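Caderno, março. Dia aberto, visita do pessoal da Clovcombe

10h00. Sim ligada antes de chegarem, cena Delby (mesa escura, copo de rede, lata). Tarefa de hoje: marcador e copo. Lata fica só como distrator, não mexer nela.

Pinça sem agarrar, pontas mesmo por cima da tampa preta do marcador. Foi neste ponto que parei para explicar a abordagem vertical.
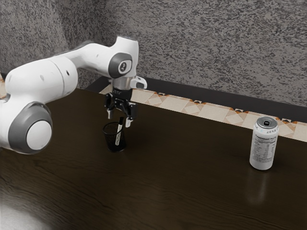 Porque é que a aproximação final é feita tão devagar?
Para dar tempo ao controlador de corrigir o desvio lateral antes de fechar os dedos. Está nos últimos 500 passos do episódio.

Corremos 7 episódios com eles a ver. Limite de 500 passos no aproach, não alterei. Perguntaram pelo braço real: resposta curta, só depois de a Melovex mandar os suportes novos. Pediram tambem os logs, ver com calma o que se pode partilhar.

Noutro momento, dedos fechados no objeto branco, parte de baixo dentro do copo. Ligeira inclinação para a direita em baixo, comparar com a pose alvo. 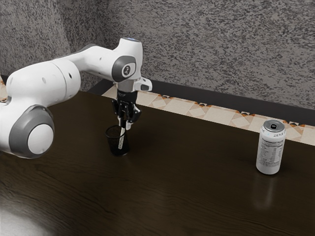
Grupo Du – Manipulação e Simulação

A fazer:
- rever atrito dos dedos
- reflexo da lata no tampo, confunde a segmentação?
- guardar as seeds da demo na pasta partilhada
- próxima visita: grupos de 10 no máximo, sala pequena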